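Home Topics Work & Pay Ask Log in

Robot arms on the packing bench: what happens to the rest of us?

Posted 12th January by Fakia

I pack orders at a bakery supplier. Management are putting arms on the bagging line in August and we've been told "roles will evolve", which is what they said about the canteen before it became a vending machine. There are 17 of us on the bench. Has anyone been through this? What did your day look like afterwards, and did the pay change?

Gerardo Cocco

We had it at Ratell. My job used to be opening bags and putting buns in them. Now I stand beside a thing worth more than my house and help it to open bags and put buns in them. It's very good with boxes. Paper bags with rope handles are another matter, as the handle goes wherever it fancies and the bag lies there like a teenager.

The hours stayed the same. What went was the chatting, because you're watching for jams and can't look up. My wrists are better, I'll give them that. My grade stayed where it was for 8 months until the union asked why "operator" was on my badge and "packer" on my payslip. Get the new job title in writing before August, and ask who gets the blame when the target is missed. With us it was me. 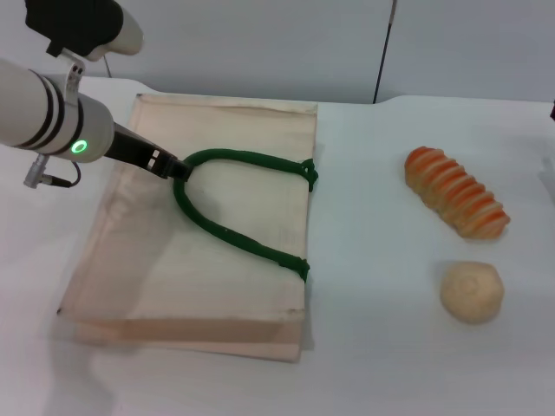
Page last changed: 12 days after first posting

Green cord handle, bag flat on its side, gripper holding the cord at the bend. I could draw that from memory. The bread roll and the bun get to wait their turn on the table, same as I do.

Mkhize

it'll be fine, they said the same about scanners

Osteo

Ask for training on paid time. Ours was 2 mornings and a laminated sheet. Also ask who is allowed to press stop. We had to get a supervisor, and he was usually in a meeting about the robots.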